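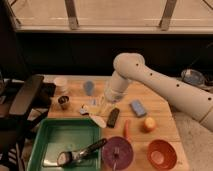 Plikport Tabletop Arm Station: What to Order and What to Budget

The Plikport station is our single-arm setup for tabletop work: picking up, moving and sorting the kind of things people keep in a kitchen drawer. We put it together for teaching labs and small research groups who want to get going with one arm and one table, and we're really fond of it. Most groups have a spare table and a corner of a room already, so a lot of the page below is there to help you work out which parts you can skip.

What comes in the base package

One arm with its gripper already fitted
Arm controller and power supply
Stop button on a 3 meter cable
Clamp plate and bolts for the table edge or a floor stand
Fixed camera mount (camera sold separately)
Setup guide, printed, plus the same guide as a file
2 spare sets of finger pads

The base package is $3000. Shipping is worked out by address, so ask us before you put a final number in your budget request. The power supply takes a regular wall outlet, and the controller fits on a shelf under the table.

The table

Use the one you have! It should be sturdy, it shouldn't rock, and you should be able to reach the far edge from the front without leaning across the arm. Plain wood works great. We use a pale plank top in our own shop and have never felt the need to swap it for anything fancier. A very shiny top can bounce light back into the camera, so if that's all you've got, put a matte mat over it and see how things look before you spend more.

If you need a table from us, the Dullau is the one we pair with this station. It ships flat and takes two people to put together (one person can do it, but the last leg is a pain).

Leave walking room on at least one long side. People always plan for the arm and forget they'll be standing there all day putting the cups back.

Objects: the fun part of the budget

This is where we see people overspend. You don't need a matched set of test parts to start. A sponge, a few cups, a bowl, a plate, some forks and spoons and a bit of pretend or real produce will keep an arm busy for weeks. On our table, a blue sponge, a carrot and a round peach-colored fruit share the space with a purple plate, an orange-red bowl and a green tray, and those strong colors make it easy to tell at a glance what belongs where.

Get a mix of easy and hard things. A sponge is forgiving. A clear plastic cup or bottle is tough, because you mostly see its edges and whatever is behind it, and flat utensils lying on the wood give the fingers very little to get hold of. Add the hard ones early, even if you only try them now and then. You'll learn a lot about your lighting and your camera position, and it's much better to learn that before you order a second camera.

If you don't feel like shopping, our Fleury object kit has 20 pieces in a lidded tub. Shiuli Abeysekara picks the contents and changes them when a store stops carrying something, so your tub may not match a friend's piece for piece. Paper cups aren't in it. Buy a sleeve of those locally and treat them as a running cost, same as the produce.

Extras worth planning for

Second camera mount. Handy if the arm blocks the view of the object it's reaching for, and sooner or later it will.

Finger pads. Put another set in your yearly supplies line.

Floor stand. Needed if your table edge is too thick for the clamp plate. Measure first. Carpet is fine under the stand, but use the wide feet.

Window blinds. Not something we sell! If your table is near a window, though, put them on the list, and keep them at one setting while you work.

Wudstead service plan. One visit a year, plus phone help. First-time buyers tend to like it. If someone in your group has run an arm before, you can probably wait and see.

Lead time

The arm is the slow part, and the object kit and mounts usually leave our shelf first. Groups who want to start with the fall term should have the order in well before October. We can hold a price while your paperwork goes through; just ask for a written quote.

Questions before you order

Dinesh Chowdhury handles quotes and school purchase orders. For fit and layout questions, send Philomena Dramani your table size and a quick sketch of the room with the doors and outlets marked. Pencil on the back of an envelope is fine.

Prices on this page last checked 01/06/2020.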